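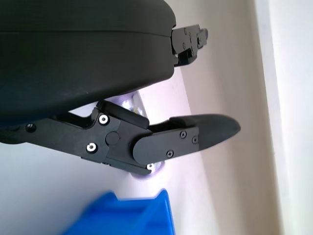
Institutions that compare grippers tend to publish one figure, the success rate, and to leave the matter there. It is the position of this office that the practice should end.

The Ellunwood laboratory completed 323 grasps in March across two grippers, the Edet and the Trudari. The success rates were close enough that either could have been recommended. The maintenance log was another matter. One gripper required its fingertip screws to be tightened five times during the trial, and the other did not require it at all. None of this would have reached the summary table had Hauwa Akande not asked for it to be added.

Wrist cameras deserve the same attention. A linkage gripper with a large housing takes up a good part of the view, and what remains must serve for finding the object, judging the approach and confirming the grasp. Khalil Najjar has argued that the blocked portion of the view should be reported with the jaws open and again with the jaws closed. I agree - and would add that it should be reported before purchase.

Suppliers will object that such figures depend on the mounting. They do. So does the success rate, and it is printed in every brochure.

Morven Tosh, Ellunwood

Contact the editor | Copyright Ellunwood, all rights reserved | Back to top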